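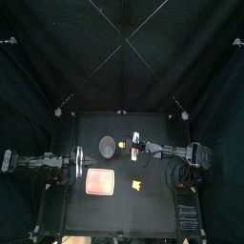 Search this site Enter keywords Go

Gripper trials: where we've got to

Quick one from the bench as Serpil wants copy by 4. The Zirkholm fingers and the Plitier ones have now both been through the small objects set, 200 grabs each. Zirkholm dropped 5. Plitier dropped rather more, mostly the sponge, and Lertchai thinks its the pad angle. Could be. New pads on order from Wongsuwan.

Yellow things on black cloth still the easiest for the cameras to find. Cup is harder, grey on dark, needs the lights up.

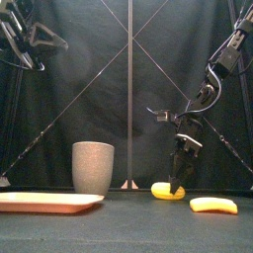
Right arm down on the yellow lump, banana next to it. Left arm up out of the way.

Still to do: controler swap, then the whole set again at the slower speed. Shiuli has the log sheets, ask her if you want teh numbers. Bench slots for April going fast, email Yupin.

Recent items
Pustuvier controller: first notes
Camera mounts, again
Bench booking for April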